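In praise of the sink-side corner

I came late to washing-up as a pleasure. For years I did it the way I was brought up to, with a squirt from the bottle straight into a full bowl and a lot of grumbling, and then last February I spent a long afternoon in Pui-shan Fu's kitchen and went home wanting to rearrange everything.

Pui-shan writes the household column for Skollard, and she has opinions about washing-up liquid. Strong ones! She likes it orange, she likes it see-through and she likes it in a bottle with a pump. "If I can see the level, I buy the next one in time," she told me, already running the tap. She has tried pouring it into ceramic dispensers (a handsome grey one from Tseng, a squat one from Zedard that she still uses for hand soap) and has gone back to clear plastic every time.

I can see why. Washing-up liquid is a lovely thing to look at if you let it be – all that amber with the light coming through, going darker towards the bottom like marmalade in a jar. It's the cheapest bit of colour you can put in a plain kitchen.

The rest of the kit is just as modest. A white tray to stand things on, a mesh strainer with a good solid rim, a small steel bowl that fits inside it. I'd never thought of keeping those together, but they make a very happy little set for fruit, salad leaves or a handful of teaspoons.

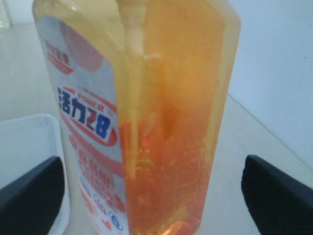
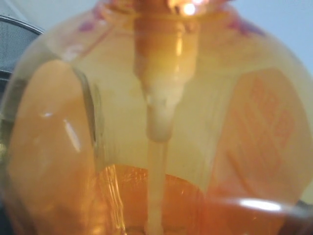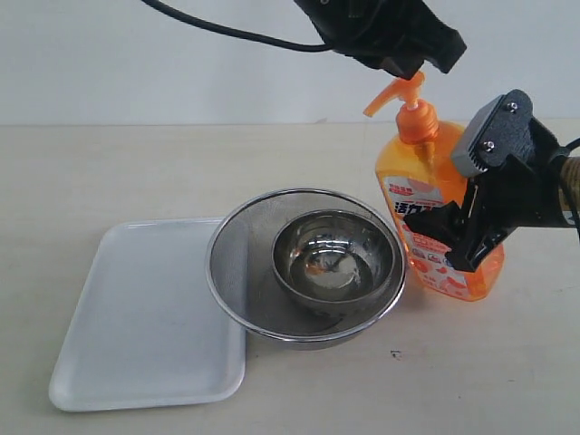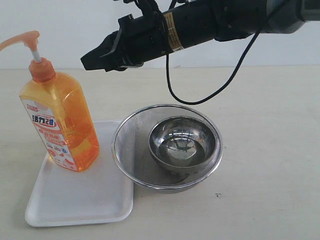
Orange washing-up liquid in its see-through bottle, seen in all four pictures; the third also has the small steel bowl sitting inside the strainer.

The pump is what changed my habits. Pui-shan puts a little water in a small bowl, adds two presses of liquid, and whisks it up with the sponge until there's a proper froth. Glasses first, then cutlery, then plates, and anything greasy at the very end. A fresh bowl goes in when the froth dies, and not a moment before. I tried it that same evening at home with supper things for four and was done before the kettle boiled, or nearly.

She's just as keen on the tray. It wipes clean in seconds, it catches the drips, and when you need the worktop for pastry you lift the whole lot out of the way in one go. Mine came from Sotik, a bit longer than I needed, and I've already found that the spare end is perfect for drying a colander.

As for the strainer, wash it straight after use, from the back of the mesh, with a soft brush – rice starch sets like glue if you leave it overnight. Then tip it on its side to dry and put the little bowl back inside.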